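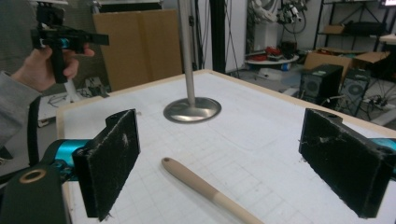 スマートフォンの小さな画面で、腰を据えて遊べるシミュレーションゲームは成り立つのか?

成り立つ。少なくとも『ゴラリ(Gorari)』を毎晩のように起動している筆者は、もうそこを疑っていない。北の海に浮かぶ架空の島フルティア(Fultia)で、さびれた港町を一から立て直していく箱庭ゲームだ。開発は小規模スタジオのPilley。派手な戦闘もなければ、画面いっぱいに飛び出すガチャの演出もない。それなのに、気づくと夜中の二時なのである。

当サイトではサービス向上のためCookieを使用しています。閲覧を続けることで使用に同意したものとみなされます。[同意する] [設定]

まず、海の表現がいい! 潮の満ち引きがゲーム内の時刻と連動していて、引き潮の間しか渡れない岩場や、満潮にならないと大型船が入れない桟橋がある。最初のうちは不便で仕方がなかった。荷を積んだ船が沖で待ちぼうけを食らい、倉庫の塩漬け魚は傷み、町の人の機嫌はどんどん悪くなる。ところが二つ目の桟橋を少し深い側にずらして建てたとたん、船の列がするするとほどけていく。あの瞬間の気持ちよさといったら!

マップは全部で113の区画に分かれている。筆者が今までに開けたのはようやく半分ほど。区画ごとに風向きのくせが違い、同じ風車を建てても回り方がまるで変わる。攻略サイトの配置をそのまま写してもうまくいかないのはこのためで、自分の島は自分で見て覚えるしかない。面倒だと思うか、楽しいと思うか。筆者は完全に後者だ。紙のノートまで買ってしまった。

操作は指一本で足りる。建物は長押しで持ち上げ、二度たたくと向きが変わる。道路だけは少しくせがあって、曲がり角をなぞる途中で指を離すと、そこで舗装が止まってしまう。4月の更新で「直前の一手を戻す」ボタンがついてからは、だいぶ気楽になった。できればもう少し大きいボタンにしてほしい。親指の太い人間のことも考えてくれ、Pilley。

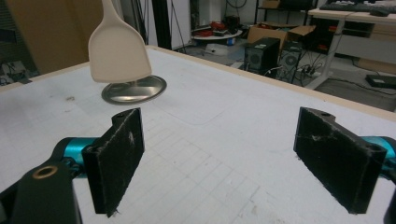

道路なんかより北の灯台をどうにかしてほしい、あそこで三回も島を捨てた、と書き込んでいたのはプレイヤー掲示板の「潮だまり」さんである。わかる、と声が出た。序盤の山場とされるヴィーザリン灯台(Vídalín)は、再建に石材が3,370個も要る。採石場を一つ動かしているだけではまず追いつかないし、かといって二つ目を焦って建てると、今度は食料が足りなくなって冬を越せない。

筆者のやり方も書いておこう。石には手をつけず、先に羊を増やす。毛織物は軽くてかさばらないから、小さい船でも数が運べる。その売り上げで隣の島から石を買い、足りない分だけを自前で掘る。遠回りのようで、二度目の冬が来る前に灯りがともった。初めて霧の向こうに光の筋が伸びたときは、電車の中だったのに変な声が出てしまった(隣の人、すみません)。

住民の話もしたい。フルティアの人々は名前と職業のほかに、好きな天気というものを持っている。雨が好きなパン屋は、雨の日に限って朝早くから店を開ける。晴れが好きな漁師は、曇りが続くと酒場から出てこない。数字の上ではわずかな差だろうに、眺めていると妙に愛着がわいてくるのだ。人口が100人を超えたあたりで全員を覚えるのは無理になったが、それでもパン屋だけは必ず見に行く。
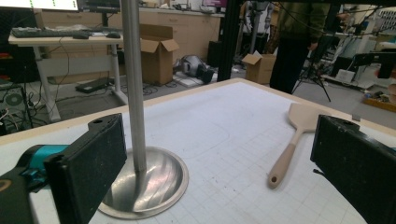

漁師のほうは相変わらず酒場にいる。一度、酒場を取り壊したらどうなるかと試してみたところ、桟橋の端に座り込んで動かなくなったので、慌てて建て直した。こういう細かい反応がいちいち仕込んであるから油断できない。

音にも触れておく。曲は少なめで、基本は波と風とカモメ。イヤホンで聴くと、港の混み具合で人声の厚みが変わっていくのがわかる。ただ、吹雪の効果音はかなり大きい。寝る前に遊ぶ人は音量を下げておくこと。

不満がないわけではない。長く遊ぶと端末がそれなりに熱を持つし、セーブ枠が5つしかないのも物足りない。実験用の島、本命の島、灯台を後回しにした島……と作っていったらすぐに埋まった。交易相手の提示する値段が、ときどき理不尽に跳ね上がるのも困りものだ。それでも消そうとは一度も思わなかった。今夜も潮は夜八時すぎに引く。東の岩場に橋をかけるつもりだ。

読者のコメント

しおかぜ
羊を先に増やす手は思いつきませんでした。石ばかり掘って毎回飢えていました……。週末に新しい島で試します!

mugi_port
吹雪の音、本当に大きいですよね。猫が飛び起きました。

三番桟橋
セーブ枠は増やしてほしい。買い足しでもかまわない。

名無しの灯台守
うちのパン屋は雪が好きです。冬しか働きません。

関連記事
・箱庭ゲームの「待ち時間」はなぜ心地よいのか
・通勤電車で遊ぶ片手操作ゲーム選び
・ゲームの中の天気を考える
・セーブデータを新しい端末に移す前に確認したいこと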